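Tindance chair set, README
Last edited 11 Jan 2024

Hello! If you've just downloaded this, please read the bit about the cable fault before you train anything on it. I didn't spot it until I'd already shared the files (sorry).

The set has 1017 runs of our two-armed robot working with an office chair and a desk at Stoltside, all driven by a person. I'd planned on 1000 and got carried away.

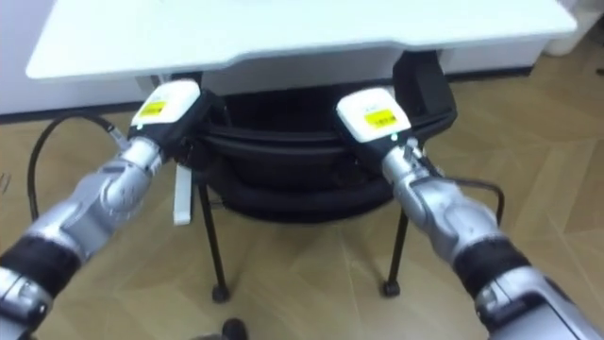

Now the fault. In 40 runs the right arm stops sending its joint readings for a moment, and our logger, Clelerel, just repeats the last good value. So on paper the arm is frozen, while on video it's happily moving along. I blamed the software for ages, but it was a tired connector at the wrist, which lost contact when the cable got pulled.

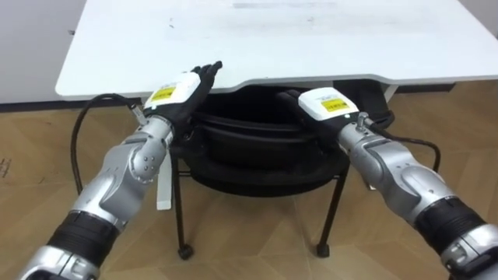

The nasty part is what happens when the readings come back. The controller sees a big jump and tries to catch up all at once, and if both grippers are on the chair it gets a proper yank. We've now capped the catch-up speed and it stops dead if readings go stale. Please do the same if you replay these on a real robot, and keep your hands well away! 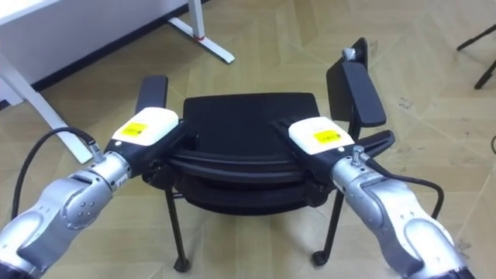

I've left the bad runs in, marked "stale" in the notes column, as they're handy if you're working on fault spotting. Everyone else should filter them out. The Rodrigues loader doesn't read that column yet, so you'll have to do it by hand until the April release.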